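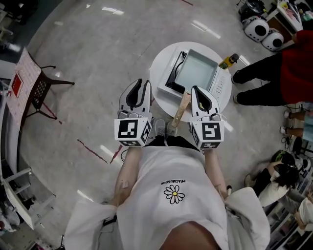 Kencombe Kitchen Corner – Griddle and Round Table

The Kencombe corner is the small cooking area at the back of the Dirkier building. It was set up in April for tabletop cooking: pancakes, thin omelets, sliced vegetables and anything else that fits in a shallow pan. There is no range here and no built-in counter. Food is prepared next door in the Uchida room and carried over on trays.

The table
Small, round and white, with a glossy top. It takes the griddle and a few small items, so plates and mixing bowls go on the side cart. You can work from any side, but it helps to decide where the cord will run before you start. Crumbs and oil wipe off with a damp cloth and a drop of dish soap.

The griddle
Electric, with a white rectangular body and a square pan. The rim of the pan is black and the inside is a pale blue-grey. Use the plastic or wooden turners from the drawer and leave the metal ones in the Uchida room. Let the pan cool for 40 minutes before washing it. The body does not go in the sink.

The apron
White and loose, with a small daisy on the front – white petals, a yellow center – and PEACEMINUSONE in small black letters. Aprons are shared and go in the laundry bin at the end of a session. A thin one gets stained quickly by batter, so rinse off spots before they set.

The floor
Pale grey, speckled and smooth. It hides flour fairly well, and this means it needs sweeping even when it looks clean. Flat shoes or sneakers are best. Anything with a long handle should go back on the wall rack after use.

Using the corner
Sessions start at 11 in the morning. The space is roughly 44 square feet, enough for one person cooking and another passing things over. Open the window before turning the griddle on, and wipe up oil as you go.

Batter should be mixed before it comes into the corner. A pitcher with a spout is easier than a ladle, and a second pitcher of water is handy for thinning. Cooked food goes onto the cooling rack on the side cart.

At the end, unplug the griddle, wipe the table and take the trays back next door. The light switch is behind the door.

Next gallery: Darkier Pantry Shelves
Previous gallery: Uchida Room, Sinks and Drying Racks
Page views: 2,516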